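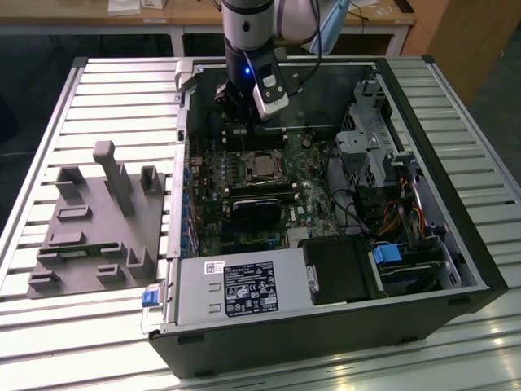
About Wemetia

Wemetia is a small software company in Sturnport. We write the programs that tell robot arms where to look, how to move and when to stop. We do not build arms or grippers. Our customers already have them, or they buy them from somebody else, and they come to us when the arm must do a job that is a little different every time.

Most of our work today is in taking apart old electronics. An old desktop computer is a good teacher for this. Two machines of the same model can leave the factory on the same day and come to the recycling hall very different: one has an extra card, another has a cable pushed through a place where no cable should be, a third has a bent case. A fixed list of positions does not help much with such things, so our software has to make a plan for the machine that is lying on the table at this moment.

How we started

The company was founded by Matúš Hájek, who came to Sturnport to write motion control for packing lines. In the evenings he worked on a planner of his own, which he named Hassanpour, after the street where he was renting a room. The first version was slow. It needed some 10 minutes to decide how to reach one screw, and sometimes the answer was that it can not be reached. But the idea in it was good and we still use it.

Our first paying customer was Narirstead, a recycling yard outside the town. They gave us a corner of the hall, a pallet of office computers and a lot of patience. We are still working with them.

What we make

Hassanpour Plan is our motion planner. It takes the shape of the workpiece from the camera and looks for a path for the arm, the gripper and also the cables that hang from the wrist. Many planners forget the cables. Inside an open case the space is narrow, with a drive cage on one side and wires on the other, and a path that is safe for the tool can still catch a cable on a sharp metal corner.

Hassanpour See is the perception part. It works with a camera on the wrist and a second, fixed view of the table. It marks the parts it knows, such as memory slots, heatsinks, power supply and drive bays, and gives for each of them a position and a confidence. When the confidence is low, the arm does not guess. It moves the wrist camera to a better angle and asks again. If this does not help, it calls a person.

Hassanpour Touch is the control part for the last centimeters. The camera is not enough when the tool is almost on the board, so the control changes to force and small, slow steps. This was the longest work for us and we rewrote it 2 times.

We also have a replay tool, which began as something only for ourselves. It saves every run with the images, forces and plans on one timeline, so an engineer can go back to the second when the trouble began. Our library has 1158 saved runs now, including the bad ones. The bad ones are opened more often.

How we work

Before we write any code we ask to see the real parts, with their dust and with missing screws. We prefer to test on our own table first, and we come to the customer's hall when the same build has finished 86 runs without a person touching the stop button. The number has no science behind it. It was the number of computers on that first pallet from Narirstead, and we kept it.

Every customer gets the full log files and a written list of what the software can not do yet. Some sales people advised us to make this list shorter - we made it easier to read.

Working with us

We are glad to hear from recycling yards, repair shops and machine builders. Please send a few pictures of the parts and one or two sentences about where your present solution stops. You will get an answer from an engineer. We also take students for practical work, mostly in planning and in testing. You do not need to have experience with robots, but you should like to read log files.

Wemetia, Sturnport | Contact | Privacy | © 2025 Wemetia. All rights reserved. | Back to top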